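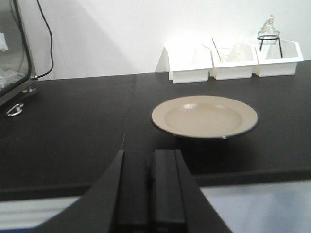
Re: [medis-users] Plate rim lost when the gripper gets close
From: Flora Dow
Date: June 19, 2021

Hi Jean and all,

Jean MacBrayne wrote:
> With the wrist camera the beige plate segments fine from
> a distance, but on the final approach Medis drops it and
> the grasp planner falls back to the last pose. Is it the
> black table, or is it us? We're on the March release with
> the default mask settings.

It's the exposure, I'm fairly sure, and I'm really pleased you asked as I've spent the week on exactly this! The table is nearly black and the wall behind it is white, so auto exposure gets pulled about depending on how much wall is in view. The plate itself stands out beautifully against the dark top. It's the white bins along the back that suffer: their edges go soft, and the glass jar in the right-hand one half disappears.

What I changed on our side:

- Locked the exposure at 3000 microseconds before the approach starts. Medis has a hook for this, see exposure_lock in the Ollow driver.
- Masked out the fingers and housing with a fixed polygon. The default mask is too narrow for our gripper and the planner was treating the housing as part of the table edge.
- Fitted an ellipse to the outer rim only. There's a small highlight on the inner curve of the plate, and the old fit kept grabbing it.

I replayed 441 logged approaches through the new code and lost the rim in nine of them. The old code lost it in roughly 300, so I did a little dance (the office has seen worse).

Still open: the plate's shadow falls just under its near edge and drags the fitted centre towards the gripper by a few millimetres. Morrison handles shadows in the depth step, but I'd love to fix it in the mask. Ideas very welcome!

Patch is on ticket 1349. Jean, could you try it with your Jevorik controller? I've only run it on ours.

Cheers,
Flora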